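Coltard Hall to Open Its Doors for a Month of Shared Fruit Plates

Coltard Hall is putting fruit back on the table this February, and everyone in the neighborhood is invited to pull up a chair. The Open Plate series runs all month in the hall's front room, with free morning and afternoon sittings where people of any age can arrange, share and talk about small plates of fruit and treats.

The idea came from Hiyori Tsuchiya, who runs the hall's food program and grew up in a house where a plate of mandarins was set out the moment a visitor took off their shoes. "You don't need to know how to cook," Tsuchiya said. "You need a plate, a cloth and a few round things that look cheerful together. Then people start moving them around, and before long they're telling you what their grandmother kept on her sideboard!"

Each sitting starts with a plain plate and a checked cloth. Guests pick from what has been set out, mixing citrus with smaller items and a few in shiny wrapping, and build their own arrangement. A loose ring has been the favorite so far, with the bigger fruit spread out and the little ones tucked into the gaps.

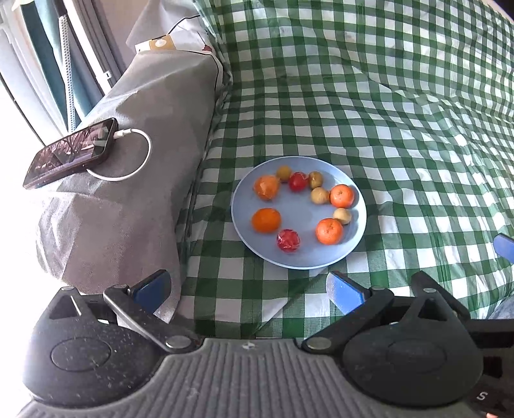

The series grew out of a short trial last fall, when 261 people came through the front room, many of them more than once. Zamfira Grecu, who led most of those sittings, said the slow pace won people over. "We had parents who planned to stay ten minutes and were still here when the kettle went on for the second time," she said. "Color is what gets them. Put a pale blue plate on green gingham, add an orange, and you already want to keep going."

Grecu will lead the morning sittings again, starting at 10 a.m. Laurier Dhillon takes the afternoons from 2 p.m. and will add a short talk on choosing citrus at the market, including how to judge a mandarin by its weight in the hand and why a slightly loose skin is nothing to worry about.

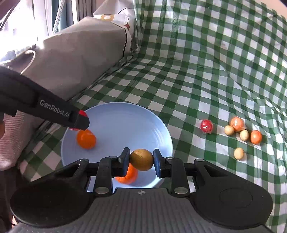 Fruit for the series is being supplied by Ernier, the family grocery on the hall's own block, and the tablecloths were sewn by members of the Zindel sewing circle. Tables seat 58 people at a time, so booking ahead is a good idea, though walk-ins are welcome whenever there is a free chair. Children under eight should come with an adult, as some of the items are small.

A recipe booklet put together by Mackenzie Lapointe, with notes on candied peel, poached kumquats and a very good marmalade, will be free at the door while copies last.

To book a place or ask about group visits, stop by the front desk at Coltard Hall or call and ask for Ravinder Simard. Large-print booking forms are available at the desk.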